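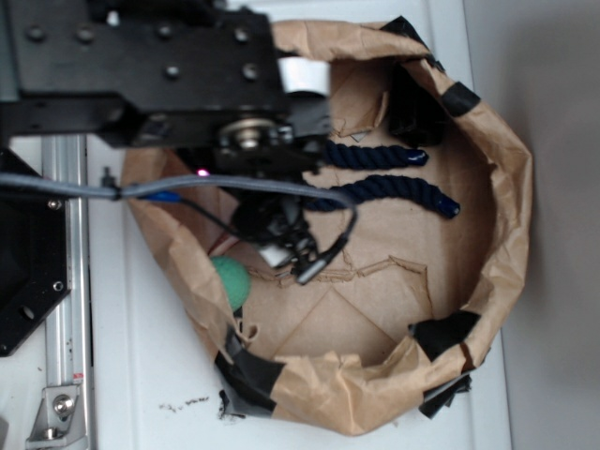

Sille Thoroddsen

Sunday, November 29, 2020

Bag picking, new grasp planner. Jirayu's summary says the depth fix "solved" the rim problem. I don't buy it yet. He ran 10 trials, all with the rim folded down and taped, and the collision model still treats the bag as a rigid box. Paper moves.

Ropes worry me more. Two dark ones lying parallel come back as one blob at threshold 153, and the planner happily puts the grasp center between them. The green ball segments fine -- of course it does.

To do: replay log 209 with the old planner before anyone quotes a success rate. Ask Milovan whether the cables on the gripper are in the self-filter mask at all.

Lultik lab notebook | Contact: Uthai Sitthichai | Back to top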